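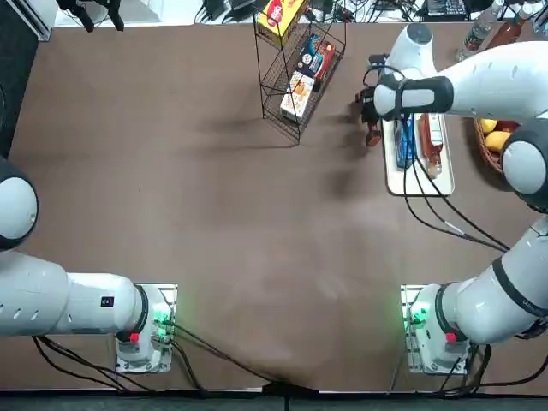

I have come to think the most useful thing you can put on a work table is nothing. Most of us treat a table as a shelf that happens to be at waist height. Mail lands there, then a drill, then the box the drill came in. A brown tabletop left mostly clear through the middle looks wasted to some people, and I used to be one of them. For years I rented a bench at the Kellison workshop and kept every tool I owned within reach. I spent a good part of each evening moving things from one side to the other.

Birger Fjeld had the bench next to mine and put everything away after each job, even if he meant to start again in 20 minutes. I thought it was fussy. Then I borrowed his bench for a week in February while mine was being refinished, and I got more done on it than I had all winter.

The usual objection is storage. Liis Pärn told me a clear table is easy if you have a garage, and she has a point. She works in one room. But she also has 5 jars of screws she never opens, and they sit where her elbows should go.

A matte finish helps too. Gloss shows every print and throws the lamp back at you. I would take a dull brown top over a shiny one at twice the price - and I would keep the middle of it bare.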